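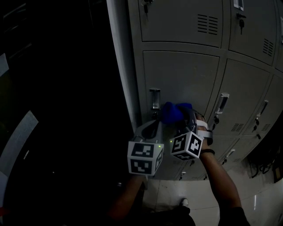
# Why do lockers have so many little parts?

I love lockers. At my old school in Hollis we had 270 of them, gray and dented, and I was sure mine was the best one (it wasn't, the door squeaked like a mouse!).

A locker is really just a metal cupboard with very close neighbors. Look at a door, though, and you'll find some clever stuff.

**The slots.** Those thin slits are called vents. They let air in and out, so your gym socks don't stew in there all weekend. Yuck!

**The handle.** Lots of locker handles sit in a dip in the door. We call that *recessed*. You can walk right past without snagging your sleeve on it.

**The lock.** Inside a simple key lock is a bar called a cam. Turn the key and the cam swings behind the edge of the frame, and now the door can't open.

**The raised bit.** Try bending a flat sheet of paper, then fold it and try again. Harder, right? Metal works the same way, and a shaped door stays stiffer than a flat one.

Next time you're at the pool, count the vents on your locker. Mine at Gisotska Pool has 2 rows!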